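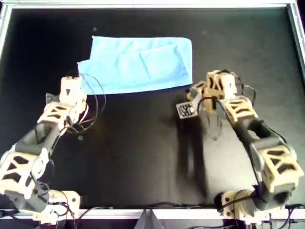 Two-arm bench with the blue cloth part way folded.

Granerer recording sessions: frequently asked questions

Last updated 15/06/2020

What are the sessions for?
We collect examples of cloth handling for a learning system. A person guides the two arms through a task and the movements are saved together with the camera view. The system is later trained on those recordings. The arms do not learn anything while you are at the bench.

Where do they take place?
At the Delldale workshop, on the ground floor. Ring the bell at the side entrance. The front door is for deliveries only.

Do I need any experience?
No. You will have a practice period before anything is kept. Most people find the grip the hardest part, as the fingers close more slowly than your own hand does.

How long is a session?
Up to 112 minutes, with breaks. You can stop between recordings whenever you like.

What counts as one example?
One complete attempt at the task, from the start signal to the moment both arms are back at rest. For folding, you begin with the towel flat on the black surface and finish when it has been folded and let go. If you have to touch the cloth by hand during the attempt, end the recording and mark it as void.

Should I delete an attempt that goes badly?
Please don't. If a corner slips and you pick it up again with the arms, carry on. Recoveries like that are useful to us. Mark the attempt as failed only if the task was not finished, and leave the file where it is.

Does the towel have to start in the same place each time?
No, and we would prefer that it didn't. Move it a little, turn it, or leave a crease in it. Keep it within reach of both grippers. After 9 attempts, shake it out and lay it down afresh.

Why is there a black and white printed tag on the right gripper?
It is a marker that the software uses to work out position. Don't cover it, peel it or wipe it with anything damp. If it has started to lift, tell the supervisor before you record.

The surface has scuffs on it. Does that matter?
Scuffs and smudges are fine. Remove loose threads, and take off anything that isn't part of the task.

What if a cable catches?
Stop, press the red button on the desk and wait for the supervisor. Do not pull the cable free while the arms have power.

Am I recorded?
The bench camera faces the work surface. Your hands may appear when you reset the cloth. Sound is not saved. You can ask for your recordings to be withdrawn within 14 days.

Who uses the recordings?
Granerer and its software partner, Tjoa. The set recorded in February has also been shared with Ronex for testing.

Can I come back for another session?
Yes, but please leave 3 days between visits. Bookings are made through the form on the contact page.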